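Housekeeping Basics, Unit 4: Washing Windows
Notes by Hélène Perron, 2026-02-04

Hi all! Windows this time, my favorite (I know, I know). Read these notes before you pick up a squeegee. 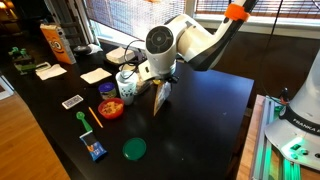
485 words in the full handout, 2 min read

Start with the frames. Dust them dry, then wipe, or you'll drag grit all over the glass. A small squirt of dish soap in a bucket is plenty, and I've seen far more streaks from too much soap than too little! Work from the top down, wipe the blade after every pull, and stay out of direct sun if you can.
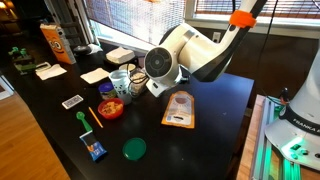
Unit 4: tabletop and robot arm

Hard water spots come next. Try white vinegar on a cloth first, but keep it off stone sills. Casimiro Palacios covers screens and tracks in Unit 5, so bring an old toothbrush.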